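Caderno de bancada, dezembro
Projeto Erketti, separação de chicotes e placas

Início às 8h40. Continuo a comparação entre os dois modos de escolher o ponto de preensão: o antigo, que usa o centroide da máscara de segmentação, e o novo, que procura um troço de fio com curvatura baixa e livre de cruzamentos. O conjunto de treino do segundo ficou em 2.617 recortes anotados, depois de retirar os duplicados que a Imcombe nos tinha mandado misturados com os bons. Antes da limpeza eram 3.346. Quem ainda tiver a versão antiga no disco, por favor apague, porque os nomes dos ficheiros são iguais e já me enganei uma vez.

O centroide funciona bem em peças compactas. Num chicote em arco cai muitas vezes fora do fio, no vazio, e o planeador empurra o ponto para o pixel de máscara mais próximo, que tanto pode ser um fio isolado como o sítio onde se cruzam três. Com par entrançado o caso piora: a máscara funde os dois fios e a estimativa de orientação oscila de imagem para imagem. Os terminais também contam. Um terminal faston com manga transparente quase não aparece na máscara, e a pinça pode descer em cima dele sem que o modelo saiba que está lá.
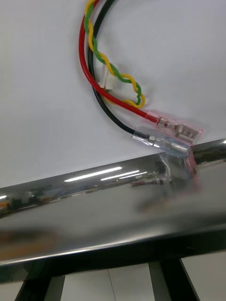
Alterei o cálculo da curvatura para trabalhar sobre o esqueleto da máscara suavizado, com janela de 20 pixels. Com janela mais curta, o ruído do entrançado dava picos falsos e o método rejeitava troços perfeitamente utilizáveis. Com janela mais longa, os ganchos apertados junto às pontas passavam por retos. O valor atual é um compromisso e não foi otimizado a sério. Fica na lista.

Outra alteração: o custo passa a penalizar a proximidade de metal polido. Os rebordos de inox devolvem reflexos dos fios e a segmentação marcava o reflexo como fio. A solução foi grosseira, uma máscara fixa do rebordo alargada à mão. Se alguém mexer no tabuleiro, a máscara deixa de servir e é preciso voltar a desenhá-la. O ficheiro está na pasta da calibração, com o nome rebordo_manual.

10h15. Verifiquei a calibração mão-olho antes de recomeçar. O erro de reprojeção estava dentro do habitual no centro da área de trabalho e um pouco pior junto aos cantos. Não recalibrei. Anotei os valores na folha da Wragg, que é a que usamos para comparar com a outra célula.

Nas caixas amarelas o problema é o brilho. O fundo é liso e satura com a luz do teto, e o verificador de caixa vazia, que compara com uma imagem de referência, dá alarme quando a exposição muda. Fixei a exposição e desliguei o balanço de brancos automático. Para a câmara do punho falta ainda mascarar os dedos da pinça, que entram sempre na imagem. 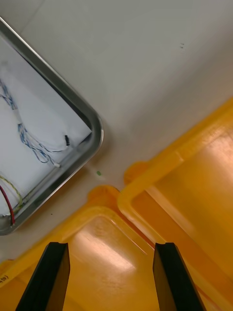
Câmara do punho: dedos da pinça sobre as caixas amarelas, tabuleiro de inox em cima à esquerda.

Sobre os dados: o registo acumulado vai em 1.931 tentativas, somando os dois modos. Não estão equilibradas. O centroide tem mais, por ser o que corria de origem quando a célula foi montada, e as tentativas antigas incluem peças que já não usamos. Para a comparação só devem entrar as que têm a etiqueta «gandia» no campo de lote, que são as do protocolo Gandia com disposição inicial sorteada. Não tiro percentagens antes de filtrar. Na reunião anterior saíram números com o registo inteiro e tivemos de os corrigir depois.

Impressão provisória, sem estatística: o modo novo hesita mais e leva mais tempo a propor um ponto, mas as propostas são mais estáveis entre imagens consecutivas. Onde continua fraco é quando há dois chicotes próximos. O esqueleto liga-os por uma ponte falsa e o troço escolhido pode pertencer em parte a cada um. A placa redonda não dá trabalho a nenhum dos dois modos, e para essa deixo o centroide.
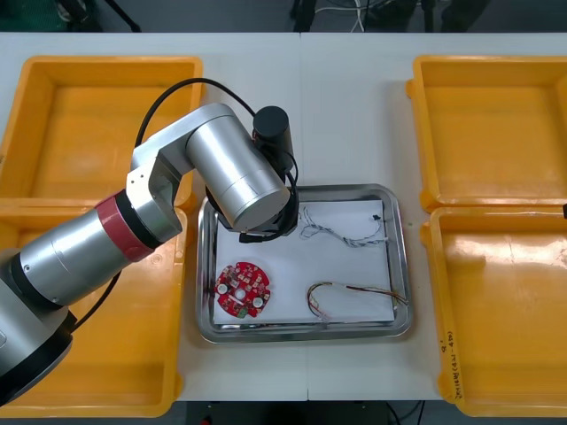 Porque não usar a curvatura também para as placas?
O esqueleto de uma forma quase circular reduz-se a pouco mais do que um ponto, e a curvatura calculada sobre ele não tem significado. O seletor decide pela classe da peça: placa vai para centroide, chicote vai para curvatura.

Por fazer:
- filtrar o registo por lote e refazer a tabela
- separar esqueletos de chicotes vizinhos (tentar corte por cor antes de pensar em retreinar)
- máscara dos dedos para a câmara do punho
- testar a janela de suavização com mais dois valores
- perguntar à Imcombe se os recortes novos vêm já sem duplicados

Parei às 17h30. Configuração guardada no repositório, ramo curvatura, sem fusão com o principal.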